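Dual citizenship, one signature at a time

By Gemma Leone

Efua Adjei has a way of making passport law sound like the best job in the world. She spent years behind the consular counter in Stunby before moving to Hilau, and she now helps families work through the new dual citizenship agreement between the two countries.

"People were crying at my window in May, and they were happy!" she says. "One man had waited his whole adult life to vote where his mother was born."

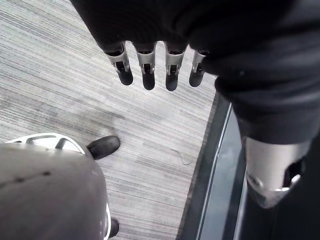

Four robotic fingers with dark tips, pointing down over a carpet.

The agreement lets people hold both passports without giving either one up. Before that, anyone who took the second had to hand in the first, and plenty of families ended up split down the middle – parents on one list, children on the other.

"You had brothers standing in different lines at the airport," Adjei says. "It sounds small. It hurt people."
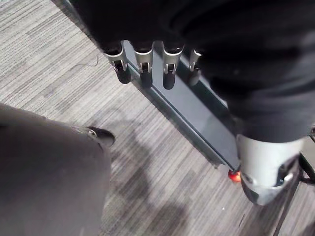

An application passes through the civil registry, the police, the consulate and the ministry, in that order, and Adjei knows someone in every office. She has a soft spot for the machinery of it all. Think of four mechanical fingers in a row, each with its own silver joint and its own little screws or pins, and you have a fair idea of how the offices work together. "When they all bend the same way, it's beautiful," she says, and laughs. "When one is stiff, I get on the phone."

She expected 50 files in the first round and got 200. Most of the trouble comes from birth certificates, with spellings that changed whenever a new clerk picked up the pen. 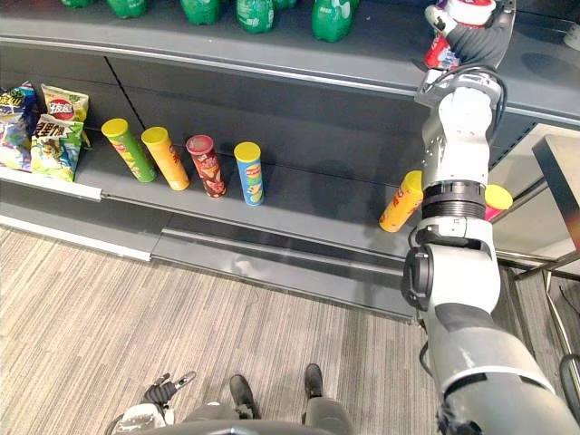 "I had a Bustamante family with 3 versions of the same grandmother," she says. "We found her baptism record in the end, and I did a little dance in the hallway."

The current fee is 100 for adults and nothing for children, and Adjei would love to see it drop. She also wants evening hours for shift workers.
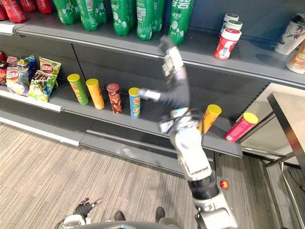
The first round closes on 30th June, and she is asking anyone with missing papers to send in what they have. "Send me the messy file," she says. "I love the messy ones."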